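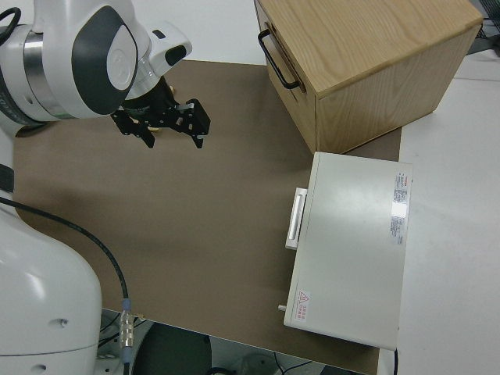

Text: Veronika Marti

Section 5: Fitting and first use of the under-sink water filter

This section covers the Zetden 502 filter fitted to a single cold feed. For twin feeds, or for a supply from a storage tank, see the Clodbridge supplement.

Before you start

The filter head, bracket, two hoses, cartridge and drinking tap are packed together. Keep the blanking cap. You will need it if the cartridge is ever removed with the supply on.

Clear the cupboard under the sink and put down a towel. Allow enough height below the bracket to lower the cartridge out of the head.

CAUTION: Fit to the cold supply only. Hot water will damage the seals.
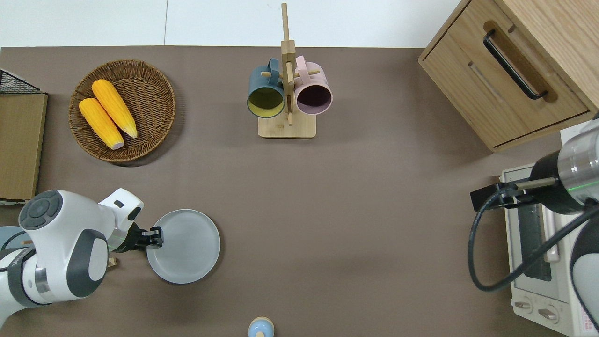

Fitting the head

1. Close the isolating valve on the cold feed and open the kitchen tap until the flow stops.

2. Hold the bracket upright against the side of the cupboard and mark the screw holes. Check that there are no pipes or cables behind the panel before drilling.

3. Screw the bracket to the panel, then slide the filter head on from the front until it clicks.

4. Connect the hose with the blue collar to the side of the head marked IN, and the plain hose to the side marked OUT. Tighten by hand, then a quarter turn with a spanner.

Note: The collars on older Danzer hoses are grey at both ends. Follow the arrow moulded on the head - it always points in the direction of flow.

5. Connect the other end of the blue hose to the tee on the cold feed and the plain hose to the tail of the drinking tap. Neither hose should be kinked or pulled tight.

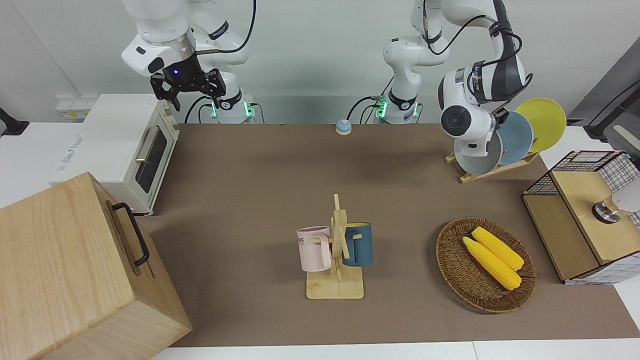 Toaster oven and dish rack at the worktop.

Fitting the cartridge

1. Remove the wrapper and the red transit plug. Do not touch the rubber rings.

2. Wet the rings with clean tap water. Do not use grease or washing-up liquid.

3. Push the cartridge up into the head and turn it to the right until the two marks line up.

4. Open the isolating valve slowly and look for drips at every joint. If a joint weeps, close the valve before tightening it.

5. Open the drinking tap and run it for 5 minutes. The water may be cloudy or grey at first - this is fine carbon dust and trapped air. Throw this water away.
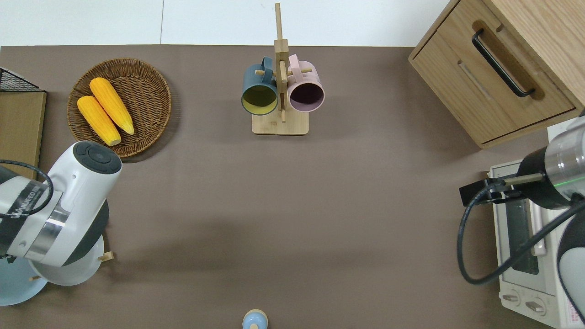
6. Close the drinking tap, dry all the joints with a cloth and look at them again after an hour.

Changing the cartridge

Change the cartridge every 6 months, or sooner if the flow drops. Write the month of fitting on the label. A cartridge fitted in April is due in October.

If the filter has stood unused for more than 2 days, run the drinking tap for a minute before filling a glass or kettle.

Spare cartridges and rings are supplied by Neseo. Quote the number on the filter head when ordering.

Technical check: Vimala Pinto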